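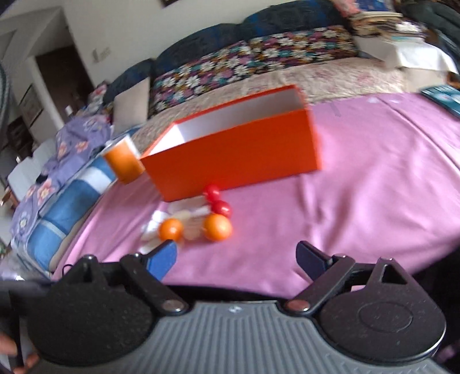
Subject: Re: Small balls and open boxes
To: Gilchrist Toy Lending list

Thank you for the question below, which several member households have also raised.

> Our family has a set of small red and orange balls on loan.
> May they be returned in any open box, or is a lid required?
> The loan guide sent out in March does not say.
> Wilter Branch

An open box is acceptable, provided that it stands upright and the sides are higher than the balls. Please place balls of different sizes together – they do not need to be sorted by color. Paper cups should be returned separately and not packed inside the box.
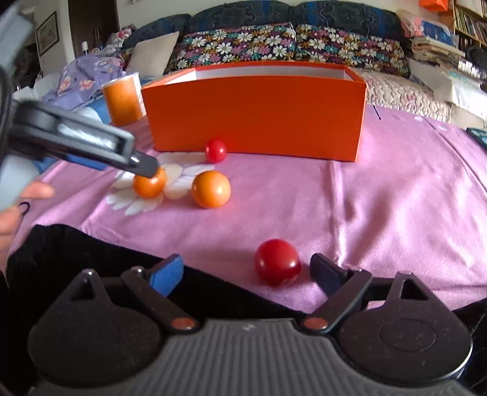
Families who pack on a bed or another soft surface are asked to spread out a plain or lightly patterned sheet first and to check the folds before closing the loan. Of the 287 sets returned last year, 11 came back with at least one ball missing.
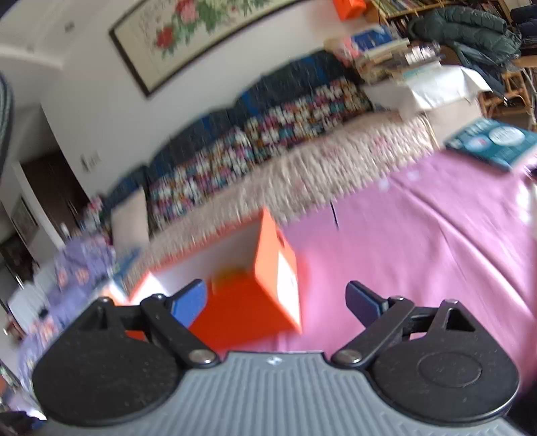

Open orange box on a pink cloth.

Labels should remain on the outer wall of the box. Branches that need new labels may request them through this list until 31st August.

Loans Office
Gilchrist Toy Lending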